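Gripper pad and finger kit, Prata P2 two-arm bench cell

Home / Service parts / Grippers / Finger kits

Stock status: in stock, ships from our Hamilton counter
Fits: Prata P2 cells with the standard Gedosau parallel gripper, left or right arm
Supplied by: Marance Service Parts

Overview

The finger kit replaces the wearing parts of one gripper. Order two kits if you are doing both arms. Most users only need to change the pads, and the fingers themselves will last through several sets unless the cell has had a hard bump into the table.

Pads should be inspected every 600 cycles and changed when the pattern in the grip face has worn smooth at the tip. Cells that handle rubber-coated tools go through pads faster than cells that handle bare metal or plastic. If your cell picks up powered hand tools, inspect at half the normal interval for the first month and then set your own schedule from what you find.

What's in the kit

Finger, left
Finger, right
Grip pads, one pair fitted and one pair spare
Finger screws with thread locker already applied
Pad adhesive, single-use sachet
Printed fitting card

The alignment gauge is sold separately. The fitting card covers the P2 only. Owners of the older P1 should ask for the Trerker adapter plate before ordering, as the screw spacing is different.

Checking the pads

Put the arm in service position with the gripper low over the table and the fingers fully open. Wipe the table first. Grit that sits on the table ends up in the pads, and from there it gets into the finish of whatever you pick up next.
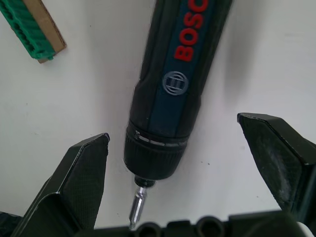 Pad condition is easiest to judge with the fingers open and a familiar tool between them. Start at the tip of each pad and work back toward the gripper body. Grey scuffs and dust on the crosshatching, like those on the right-hand pad with the Bosch screwdriver, call for a brush before you decide on anything. Use a dry nylon brush and go across the pattern both ways, then look again under a desk lamp. If the pattern is still sharp, leave the pad on. Solvents are not to be used on the pad face. They soften the adhesive, and the pad will creep under load a few days later.

Changing the fingers

Stop the cell and remove air or power from the gripper as described in your cell manual. Support the finger with one hand and take out the two screws from the back. Old thread locker may be stiff. Clean the mounting face with a lint-free cloth, set the new finger against the shoulder, and start both screws by hand before tightening either one. Tighten in two passes.

Close the gripper slowly on the alignment gauge. The two tips should meet along their full width. If one tip leads the other, loosen that finger, press it back to the shoulder and tighten again. Do not shim the finger.

After fitting, run the open and close test for 51 cycles with nothing in the jaws and check the screws once more.

Test with a tool

The last step is a held-tool check at working height. Hand the arm a tool it normally uses, bit down, and hold it over the table for a full minute. Mark the handle where it meets the upper edge of the pad with a strip of masking tape. If the tape has moved when the minute is up, the pads are not seated or the grip force is set too low.

Keep the second arm in view while you do this. Parts waiting on the table, such as small connectors, should be within reach of the tool but clear of the other gripper's path. Cables along the outside of the arm need enough slack to follow the wrist through a full turn. Move the arm through its range by jogging and watch the loops at the elbow. 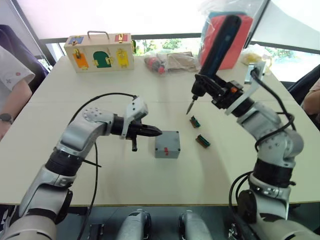 Sérgio Carvalho wrote on 19 Jun 2020 that his tape mark had crept on the right arm only, and that a second pair of pads made no difference. He found the grip force still set for the light parts the cell had been running before. Once he raised it, the mark stayed put. He asked that the force setting be moved ahead of the tool test on the fitting card, and cards printed from October onward have it in that order.

Ordering

Part number: GF-123
Shipping weight: about 22 ounces
Returns: unopened kits only, with the adhesive sachet sealed

Pads are also sold on their own in packs of two pairs. Please have your cell's serial plate handy when you call, as the gripper type is printed on its second line. Orders received before noon go out the same day.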